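Right, fault thread, because three of you have asked and I'm not typing it out three times. Rilport cell, the lost property sorter. Long one. Tea first.

Short version: arm let go of things it thought it was still holding. Then swung. Things flew. No one hurt. One very dented bin.

Long version. Gripper closes, motor current goes up, controller says "got it". That's our grip check, the whole of it. Worked fine on boxes for months. 1,460 picks without a drop, I'd even put it on a slide, which was asking for it.

Then Lisilow wanted soft goods. Purses, gloves, glasses cases, all the stuff people leave on trains. Soft goods squash. Current goes up, then the thing settles a bit, and current drifts back down. Controller had already ticked the box and never looked again.

So grip check was a moment when it shoud have been a loop. Read once, trusted for the whole move. I wrote that. In my defence (no defence)

First one was a glove. Landed on the floor, who cares. Second was a metal glasses case at full travel speed, over the top of the guard and into the recycling bin by the door. Loud.

The guard is the bit that bothers me. It's sized for where the arm can reach. Not for where a thing goes if the arm lets go halfway round. Salamatu Owusu asked about exactly that at the design review and we wrote "low likelihood" next to it. It's in the minutes. I went and looked.

Stopped the cell, tag on the isolator, told Lisilow. They were decent about it. Ankrah less so, they'd a visit booked.

Next two days just slow picks, quarter speed, logging current the whole way through instead of at close. Wallets are the worst. If you get it by the strap you've got one thin bit of leather between the pads and all the weight is somewhere else.

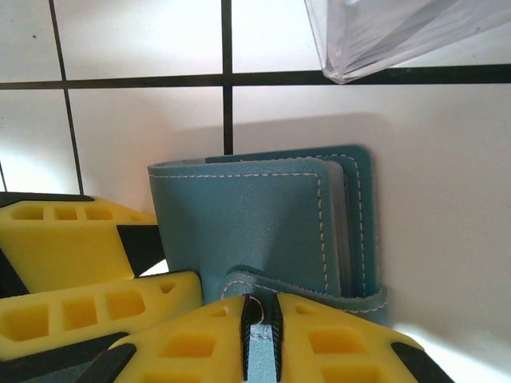

Anyway the logs. Hard case, current is flat as you like. Anything folded or padded, it sags over the first couple of seconds and then either levels out or keeps going. The ones that keep going are your droppers. You can see it coming well before it goes, if anything's watching. Nothing was.

Pieter Swanepoel reckoned worn pads. Fair shout, pads are rated 3,000 cycles and we're nowhere near. Swapped them anyway. Same sag. Old ones went back in the drawer.

Fix, for now:
grip current checked every 200 ms for the whole carry
falls under threshold, arm slows to a stop and lowers, no swinging
travel speed capped on anything tagged soft
lid on the guard. An actual lid. Should've had one from day one

What I got wrong the first time round the fix: had it stop DEAD when grip faded. Which is a brilliant way to throw something you're barely holding. Slow ramp now. Tested that with beanbags and me stood well back.

Still not happy with: strap and handle picks. Current looks great because the pads are closed hard on something, it just isn't much of something. Need weight at the wrist as well. Vitau do a force sensor that'd fit the flange, waiting on a price. Until then anything with a strap goes to the manual tray, and yes that slows the line down, and yes I've had the email.

Restart is October if the risk assessment gets signed. Redoing that from scratch, with "dropped or thrown item" on its own line this time. Salamatu's writing that line.

If you run a gripper on current alone, go and check whether yours reads once or keeps reading. Ten minute job. Do it before lunch.

Someone's asked about the bin. Bin is still in use. Lid doesn't shut.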